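The Box With the Black Handle

My mother kept everything in biscuit tins. Buttons, receipts, foreign coins, one tooth of mine. When I moved to Drollville I promised myself I would have no tins, and for two years I had no tins, but I had paper bags inside other paper bags, and that was worse. In March I decided to put my mending and craft things in order, and I want to write down how I did it because a few people asked me after my last post about the cushion covers.

I am not an organized person by nature. My friends think I am, because my kitchen is clean, but they have not opened the hall cupboard. In the hall cupboard lived all of my sewing thread, the darning wool, the glue that had gone hard, and a great many small things I had saved from clothes I no longer own. When I wanted to sew one button I had to take out half the cupboard and sit on the floor.

What I threw away

I began in the morning with coffee and a bedsheet spread on the floor. Everything went on the sheet. I found a bag of beads from a course I took at the Abdel Hamid shop, the one beside the bakery, where they used to teach beading in the back room. I was not good at it. I kept the beads anyway, as the colours are beautiful and maybe my niece will want them.

The hard glue went to the garbage. Also elastic that had lost its stretch, and a zipper without teeth in the middle. I had a pattern for a winter coat which I bought when I was more hopeful about my sewing, and this I gave to a neighbour. She has already cut the fabric, so I feel a little ashamed, but mostly glad.

The darning wool was the most difficult. Half of it came with me from home, in grey and brown and a green that I cannot find here in any shop. I washed the dusty skeins by hand and hung them over the bathtub. The moths had visited only one of them.

Why I chose a box with a lid that locks

Before this I tried a basket. A basket looks very nice in a magazine, but dust falls into it and the cat sleeps on it. After that I tried a cardboard box from Clutlow, sold flat, which you fold yourself. The bottom opened on the stairs and I was picking up pins for a whole evening.

So now I look for three things only. The lid must close with clips. There must be a handle, so that I can carry the box to wherever the light is good. And the sides should let me see a little of what is inside, even if it is only a shadow of the colour. I don't like completely clear boxes on a shelf, they make me feel that I am in a hardware store.

I prefer white with black parts, because it goes together with everything and I do not get tired of it. A handle that lies down flat is also important to me. My old toolbox had one that always stood up, and nothing could be put on top of it.
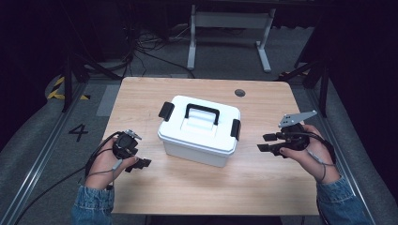

How I packed mine

Heavy things went first. The scissors lie on the bottom in their cloth case, with the tin of pins (yes, one tin, my mother would be pleased). Then the wool, rolled and not folded. Thread goes along the long side, standing up, so that I can read the numbers on the ends. I have one strong grey with the number 1028 on it which I use for nearly everything, and I wrote this number on a piece of paper and put it in my wallet.

Buttons are in small envelopes made from old Jekanari calendars. The paper is thick and does not tear at the corners. On each envelope I wrote where the buttons came from, for example "blue cardigan" or "Father's shirt".

I left some room at the top for whatever I am mending at the moment. Now it is a pair of wool socks, and the left heel is almost finished.

Vilja Laaksonen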